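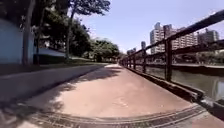
The Pitance Route Kit is a box of measuring gear and a printed rulebook for people who have to sign off a path before a wheeled robot is allowed to drive on it. It costs $1,198 and I bought mine with my own money in December last year. Most of my work is shared paths, where the robot has to fit in with prams, bikes and dogs. A riverside path with a drain grate across nearly the full width is a fair test of a kit like this, with a post-and-rail barrier on the water side, a raised kerb on the other, and tree shadow breaking up over the paving in between.

**What's in the box**

- rulebook, 139 pages, spiral bound
- digital level with a magnetic base
- slot gauge for grates and joints
- 2 steel step wedges
- light meter
- 40 route sheets on waterproof paper
- clipboard and a hard case by Plastik

**The rulebook**

You're paying for this. It sorts a route into segments and makes you give each one a speed limit, a passing rule and a stopping rule. A segment ends wherever the surface, the edge or the light changes. At first that felt fussy. On a path that goes from full sun to dappled shade it makes good sense, as the cameras on our unit read a hard shadow line quite differently from the paving either side of it.

The chapter on edges is the strongest. It treats a railing and a kerb as separate hazards and won't let you write "edge protected" without saying what is doing the protecting. With a rail, you have to record the clear gap underneath and compare it with the height of your robot. Plenty of assessors see a railing beside water and tick the box. A low robot may go straight under the bottom rail, and the book says so in plain words on the first page of the chapter.

The stopping rules are good too. If a person comes within the set distance, the unit stops and stays to one side, and the sheet asks you to mark which side. It also asks where a wheelchair would pass. I'd like to see that on every council form.

Weak spots: there's very little on wet leaves, and the chapter on dogs is half a page. The index is poor. "Grate" is filed under "drainage, surface" and took me a while to find.

**The tools**

The slot gauge is excellent. Slide it in, read the width, turn it and read it the other way. The book tells you to record the slot direction against the direction of travel and to check castors separately from drive wheels, which I wasn't doing before.

The level is fine. The light meter is slow to settle and hard to read in full sun, so I use my old one. The step wedges are heavy but they don't shift underfoot.

The case latches are stiff. One of mine cracked in the first winter. Plastik sent a replacement and didn't charge postage.

**Compared with the Duan folder**

I used the Duan folder for a few years in Gisudstead. It's cheaper and quicker, and for indoor corridors I would still pick it. It assumes a flat floor and fixed lighting though, and has no page for water. If your robots never leave the building you don't need the Pitance.

**Other notes**

The rulebook doesn't replace your local law or the path owner's permit conditions. Check those first. Refill sheets are sold separately, but photocopying is allowed and the licence is printed inside the back cover.

Four stars out of five. I took one off for the light meter and the index.

Updated November 8, 2023, to add the note on the latches.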